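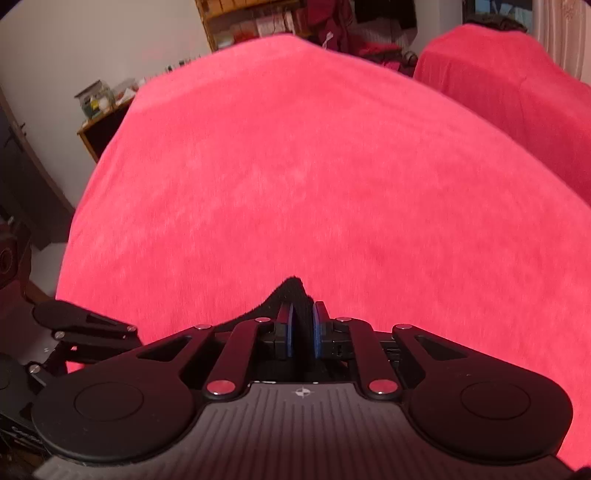
Posted in August by the quiet one at the back of robot club - filed under Club nights, Grippers

So the Breltum entry form has gone in, which means we're properly doing it this year! For anyone who's new, Breltum is the household tasks contest that student clubs from all over the region go in for, and our lot at Shemweta have talked about entering for as long as I've been a member. Talked being the word. This time somebody filled the form in during the tea break and pressed send before the rest of us could start worrying.

The task we drew is bedding. I was hoping for cups (everyone hopes for cups) but no, we've got blankets, and I've spent most of this month thinking about fleece. It's horrible stuff to teach a robot. A cup stays cup-shaped wherever you put it. A blanket has a different shape every time you look at it, and when there's a big rounded lump underneath you can't easily tell where the edge has got to. Ours is a pinky red, and when it fills most of the view there's not a lot for the software to hang on to.

The rules want 400 demonstrations by the end of the month, all done by hand with the gripper, and then the trained arm gets its go at the final. We're on 60. I know! But the first ones were slow going while we argued over what counts as a proper grasp, and I do think we've got it now. Fingers almost closed on the way in, open late, pinch a small fold, lift, and don't yank. The blue pads are soft enough to be kind to the fabric, though I still squeeze too hard when I'm concentrating.

My other bad habit is rushing the approach. One of the older members played my recordings back at half speed and I looked like I was trying to swat a fly. So I've been practising coming in straight and level - it makes your wrists ache after a while, and I'd suggest swapping over before you get to that point.

On the software side we're using Zaneo for the training, same as last year's sorting project, and it has been fine apart from one evening when it refused to load anything until 9pm. The club kitty stands at 490 pounds, 26 of which is already promised for spare pivot pins, and the rest has to cover the coach to the final and lunch.

Next up is corners. If you've got any tips on getting hold of a blanket corner when it's tucked under itself, stick them in the comments, and bring your own mug on club night as we're short again.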